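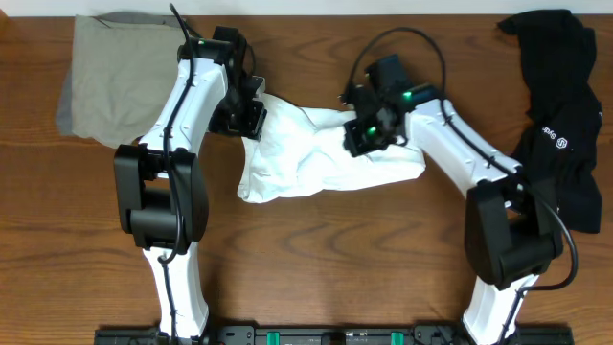
Taller de Manipulación Bimanual de Gesomia. Trabajo con prendas sobre la mesa de pruebas.

CONVOCATORIA DE PARTICIPANTES
Proyecto estudiantil de robótica, módulo de textiles

La Escuela Técnica Gesomia abre el plazo de inscripción para 4 plazas en su proyecto estudiantil de manipulación de prendas con dos brazos robóticos. La convocatoria se dirige a estudiantes de los dos últimos cursos de formación profesional y de primer ciclo universitario, sin distinción de especialidad.

El grupo se reunirá los martes a las 17:30 en el edificio Kuster, de febrero a junio. La dirección académica corresponde a Montserrat Trujillo y la coordinación técnica a Vinzenz Ruchti.

Tareas de los participantes

Las personas seleccionadas prepararán las prendas, manejarán los brazos por turnos y anotarán cada intento en el cuaderno de prácticas. El objetivo del curso es reunir 1000 intentos anotados de doblado y apilado – en la edición anterior se alcanzaron 459 – y presentar los resultados en la muestra de Skusberg. Se trabajará sobre todo con tejidos claros,

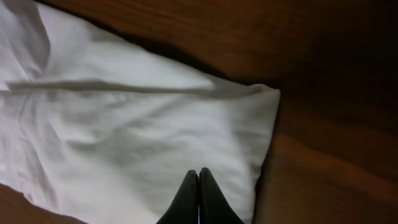
cuyas arrugas y dobleces exigen decidir con cuidado el punto de agarre antes de cerrar la pinza. Se espera de cada participante que sepa justificar esa decisión por escrito.

Requisitos

Conocimientos básicos de programación, preferentemente en Python.
Disponibilidad para asistir a todas las sesiones.
Nivel de español suficiente para redactar informes breves.
No se exige experiencia previa con robots. 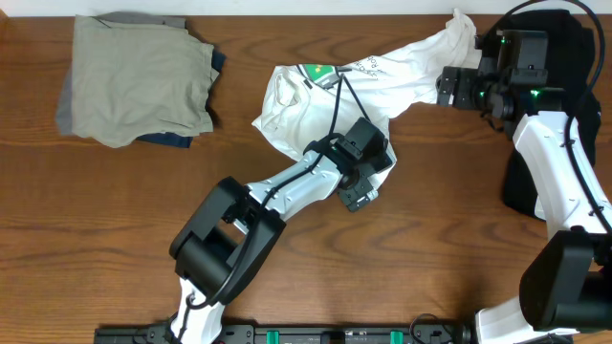

Manipulación de una camiseta blanca con ambos brazos.

Condiciones

La participación es gratuita. Cada estudiante recibirá una ayuda única de 600 euros, abonada al término del proyecto, y un certificado de asistencia. El material permanecerá en el taller – no se autoriza el préstamo a domicilio.

Solicitudes

Deberá entregarse una carta de motivación de una página y el expediente académico en la secretaría, a la atención de Bezawit Hailu. Las entrevistas estarán a cargo de Seraina Gisler. El resultado se comunicará por correo electrónico a todos los solicitantes. Las solicitudes incompletas no serán admitidas a trámite.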